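Jillbridge Community Garden – August meeting, my notes

I'm taking the minutes while our usual person is away, so bear with me. We started at 6:40 because the hall door was stuck again. Last month's minutes were passed with one fix: it was Gillies Road that flooded, and I'd written Gillies Lane. Sorry, Gillies Lane!

Water first. The bill came to $180, up from $100 last summer, and we all groaned. Obadia Muli thinks the tap by the compost bays is dripping overnight, and he'll read the meter at closing time and again before breakfast for a week. If it's the tap, he has a spare washer. If it's the pipe, we're calling Tevier Plumbing and I'll bring their quote next time.

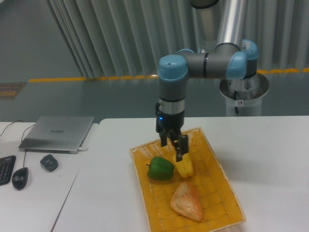
Then the harvest supper, which took up most of the evening (I didn't mind, I love the supper). We agreed on long tables down the middle path, bring your own plate, and soup again. There was a big back and forth over charging for tickets – in the end we voted for a donation jar, nine to four.

Shed roof: the grant is $2000 and has to be spent by spring. Two people want metal, the rest of us want whatever's cheapest. Left open.

Plot 2 is free from next month. Tell your neighbors.

Finished at 8:15.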